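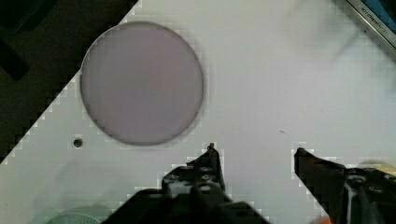

Aiguo Ye said that a white table is only white if people take their things home from it, and asked for the remark to be minuted in those words. It is so minuted.

STOLLASACH SHARED WORKSHOP
Members' meeting, March
Started 7:10 p.m., ten minutes having been spent looking for the agenda

Present: eleven members, one of whom left at item 3 to move a car and came back for item 5. Aiguo Ye in the chair, which is the one with the arms. Minutes taken by the member who sat closest to the pen.

Apologies: received from bay 4 and bay 9. Bay 6 sent a text saying "is it tonight" and was told that it was.

1. Minutes of the last meeting

Agreed, with one correction. Under "Kettle," the words "beyond saving" should read "descaled." Bay 2 asked that it be noted the kettle is still slow. Noted.

2. The white surface

The chair reminded the meeting that the white surface was put in as a clear space for laying things out, measuring them and taking them away again. The taking away has been patchy. The surface has served as a shelf for most of the winter.

Bay 7 said that a flat surface at waist height will always be a shelf. Bay 3 said that this was a description of bay 7. The chair moved things along.

The round disc was discussed at some length. Its color was given as gray, mauve, "sort of pink," and, by bay 2, "like the inside of an old suitcase." It has a thin darker rim and nothing written on its face, so it can't be matched to an owner by reading it. Bay 5 believed it was a lid. Bay 8 believed it was a plate of some kind, in the sense of a machine part and not in the sense of dinner. Bay 1 thought it could be a filter and was asked for what, and withdrew.

Three members said they had moved the disc in order to work and had then put it back where they found it. The chair asked why anyone would put it back. The answer was that it looked as if somebody had left it there on purpose.

Proposed by bay 3: that the disc go on the claim shelf by the coat hooks, with a paper tag, until the end of the month after next. If unclaimed it goes in the scrap bin, unless somebody can name what it is the lid of. Seconded by bay 8, who still says plate. Carried, nine in favor, one against, one moving a car.

3. The hole

Bay 5 raised the small round hole in the white surface. Bay 5 had lost a screw down it. Bay 2 had lost two, and a pencil lead.

There was disagreement about whether the hole was there to begin with. Bay 1 recalled it from the first day. Bay 7 recalled no hole, and was asked by several people where bay 7's drill had been at the time. Bay 7 said the drill had been in bay 7.

Options considered:

Fill it. Filler is cheap, but it tends to sit proud of the surface and then somebody has to sand it, and then there's a dull patch where the hole used to be.

Plug it. Bay 8 has a bag of plastic plugs in assorted sizes and is willing to part with one.

Leave it and put a tin underneath. This was bay 2's suggestion, on the grounds that the screws could then be had back. It got more support than expected.

Use it. Bay 4 had sent a note asking for the hole to be kept as a peg hole for a stop block, with a drawing. The drawing was passed around and turned the other way up and passed around again.

Agreed: plug for now, since a plug comes out. Bay 8 to bring the bag. Bay 4 to redo the drawing with an arrow on it.

4. Replacing the top

Bay 6 (arrived 7:40, see apologies) asked if it wouldn't be simpler to buy a new top. The chair had foreseen this and had two prices.

Alow would supply a top cut to size for $542, delivery included to the street door and no farther. Su would do one for $280, collected, with the edges left as they come off the saw. The chair pointed out that the workshop has $219 set aside for furniture, and that this had been $345 before $126 went on the extractor hose in January.

Bay 6 asked if the hose could be returned. It could not. It has been cut.

Bay 9 had asked by message that the meeting also consider a darker color, as white shows everything. Bay 3 said showing everything was why white was chosen, small parts being easier to find on it. A short silence followed in which several people were thinking about small parts.

Agreed: no new top this year. Item to come back in the fall, or when Su learns to finish an edge, whichever is sooner.

5. Wiping down

The present arrangement is that whoever uses the surface wipes it. The present result is that everybody believes they used it second to last.

Bay 1 offered to draw up a rota and was thanked warmly and asked not to. The previous rota is still on the wall and ends in the middle of last summer.

After discussion the following was agreed, to be written on a card:

Brush first, then a damp cloth. Specks and filings go in the bin and not on the floor beside the bin.
No solvent on the white. Ask bay 7 about this if in doubt. Bay 7 knows.
Round things, square things and things you'll be right back for come off the surface by closing time.
Coffee lives on the windowsill.

Bay 3 to write the card, having the only handwriting that can be read from a distance. Bay 2 asked for the coffee line to be in smaller letters. Refused.

6. Any other business

The key to the side door has been found in the side door.

Bay 5 asked for the radio to be turned down before nine in the morning. Bay 8 asked what bay 5 had against brass bands. To be settled between bays 5 and 8, outdoors if need be.

Bay 7 wished it recorded once more that the drill was in bay 7.

Actions

Bay 3: claim tag for the disc, card for the wall
Bay 8: bag of plugs
Bay 4: drawing, with arrow
Aiguo Ye: tell Alow no, politely; tell Su not yet
All: take your things home

Next meeting at 7 p.m. in May, same room. The notice will go up by the coat hooks once the old notice has been taken down, and bay 1 has said that this can be done without a rota.

Closed 8:25 p.m.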